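# Keeping a kitchen sink draining well

Most slow sinks are slow because of grease. Food scraps get the blame, but scraps on their own usually wash through or sit in the strainer. Once there is a film of fat on the inside of the pipe, everything else sticks to it.

## Day to day

Wipe greasy pans with kitchen paper before washing them. Pour leftover frying oil into an old jar and put the jar in the bin when it is full. Coffee grounds, rice and flour should go in the compost or food waste. Rice swells in the trap and flour turns to paste.

Empty the strainer basket after every wash. Knock it out over the food bin, then scrub it with an old toothbrush and a drop of washing-up liquid. If the holes are furred with limescale, leave it in a cup of white vinegar overnight. Our water at Cloten is very hard and I do this every month. 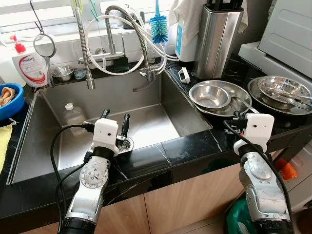 *Steel sink with a perforated basket strainer in the drain.*

Once a week, put the plug in, fill the sink with hot water from the tap, and let it all go at once. The weight of water does more than a running tap. Don't use boiling water if you have plastic waste pipes, as it can soften the joints.

## When it has already slowed down

Try a plunger first. Block the overflow with a wet cloth, run enough water to cover the cup, and give it 21 good strokes. Gerrit Baloyi taught me that number and I have never asked why.

If that fails, clean the trap:

1. Clear the cupboard and put a bucket under the bend.
2. Undo the nuts by hand. Use grips only if they are stuck.
3. Tip the trap into the bucket and scrub it with a bottle brush.
4. Check the rubber washers. Replace any that are flat or split.
5. Refit, hand tight, and run the tap while you feel round each joint with dry paper.

Do not empty the bucket into the same sink while the trap is off. I have done it.

## Steel and stone

Wash stainless steel with a soft cloth and go with the grain. Bleach left standing will pit it, and so will wet salt. Wire wool leaves specks that rust.

Keep vinegar and lemon off marble worktops, including drips from the strainer cup. They leave dull marks that only polishing will shift. Washing-up liquid and warm water is enough, dried with a tea towel.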